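3.2 Fixed-hour prayer and the setting of the day

The Holulia congregations keep three set times of prayer, and members are expected to stop ordinary work for each. Cattaneo treated these hours as a survival of monastic practice. Our interviews in Werkach and Stedgate point to a more recent source, a printed rule of prayer circulated among lay households, of which 2,000 copies were distributed in the first printing and 3,000 in the second. 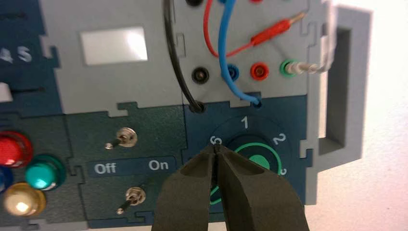 Figure 3. Numbered rotary selector.

Respondents distinguished between prayer that is "kept" and prayer that is "given." Kept prayer follows the printed rule and may be said without any particular feeling; given prayer has no fixed wording and cannot be scheduled. Several elders described the passage from one to the other as gradual. We code it instead as a stepped variable, on the model of a selector such as the one in Figure 3, where the numerals stand at separate positions around the dial and a setting is read as one number or another. The scale used here has 6 positions. Position 1 denotes recitation of the rule alone, and position 6 denotes prayer with no use of the printed text.

Coding was done by Hatice Işık from the interview transcripts. Where a respondent reported different habits for morning and evening, the morning habit was used. The Bayram household group, which meets only on Wednesday, was coded separately and is left out of the comparison in Section 4.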